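Teaching by hand at Gristia's Lerow workshop

7 December 2019

If you have ever tried to show a child how to tie a shoe, you will have some sympathy for Ívar Lauritsen, who has spent most of his working days since April showing a robot how to put things away. He leads the small teaching group at Gristia, in the company's Lerow workshop, and he was kind enough to let us stay a good deal longer than the hour we had asked for.

The project is called Fusar, and the idea behind it is easy enough to follow even for those of us who still struggle with the office printer. A person sits down with a pair of hand controls, the robot copies what that person's hands do, and every motion is saved. After enough of these lessons the robot is asked to try the same job alone. Lauritsen and his colleagues have saved 2,000 lessons so far, most of them lasting no more than 90 seconds, and he says he can still tell by watching a replay which of his coworkers was at the controls. (The impatient ones, he told us with a laugh, know who they are.) 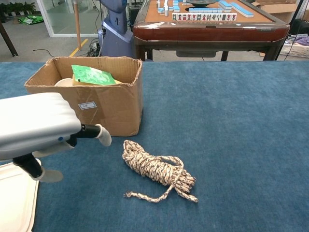

Rope has turned out to be the teachers' favorite subject, and the one they complain about most over lunch. A cardboard box will sit where you left it and keep its shape, but a rope sags and slides and never lies quite the same way from one try to the next. Even when it has been wound up into a neat, tight bundle, there may be a loose tail trailing across the blue tabletop, frayed at the tip, and a person at the controls has to decide whether to go for the coil or the end. Lauritsen likes to take the coil near the middle, where the loop is cinched around it, and he teaches newcomers to do the same. "You come down slowly, you close the fingers, and then you wait a moment before you lift," he said. "People hate the waiting. The robot learns whatever you do, so if you hurry, it hurries."

We were invited to take a turn ourselves, and it is a humbling thing to need 12 tries to pick up something you could grab in your sleep. The controls are light and pleasant to hold, but your eyes keep wanting to look at your own hands, and by the end our shoulders ached!

Gristia has been working on Fusar with Oddsson, a packing firm that hopes to use the finished system for sorting returned goods, where hardly any two items are alike. The two companies plan to start a trial in April, with 2 robots and a person close by to take over the controls whenever one gets stuck. Those takeovers will be saved as lessons too, and Lauritsen expects to be watching the replays for a good while yet.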